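**Repair evenings to return to Stundthorpe library**

February 10, 2024

Anyone with a silent radio at the back of the cupboard, or a lamp they have been meaning to see to since goodness knows when, may like to hear that the repair evenings at Stundthorpe library are coming back this spring, and in rather more comfortable surroundings than before.

The evenings stopped when the old reading room closed for its new roof, and they have been sorely missed by a good many people (this writer's toaster among them). The work has now finished, the heating has been put right at long last, and the first session is planned for May in the long room on the Goodall Street side, with space for 27 visitors at a time.
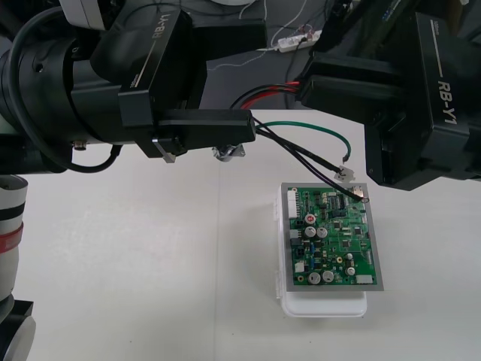

*A green circuit board in its grey frame, on a white plastic container.*

Leanne Crabtree, who is organising the programme, said she had been stopped in the market more times than she could remember by people wanting to know when they could bring things in again.

"It's kettles, mostly, and things that belonged to somebody's mum," she said. "We can't promise to mend everything, but we'll have a proper look, and you'll get a cup of tea while you wait, and very likely a slice of something as well."

The room has been fitted out with £800 from the Pillell Fund, which has paid for lamps, extra sockets and a good set of small screwdrivers. Sewing and darning will have their own corner by the window, where the light is kindest, and there are hopes of a bicycle evening later in the summer if the courtyard gates can be persuaded to open.

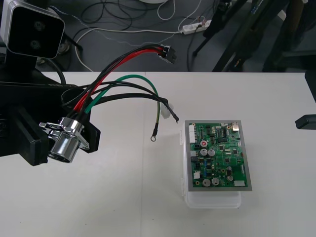
*Red, black and green wires running from a chrome connector.*

Visitors are asked to bring one item each, clean and with its lead if it has one. Microwaves and anything that runs on gas can't be accepted. Places are free but need to be booked at the library desk, or by telephone in the mornings, and the list opens 48 hours before each session.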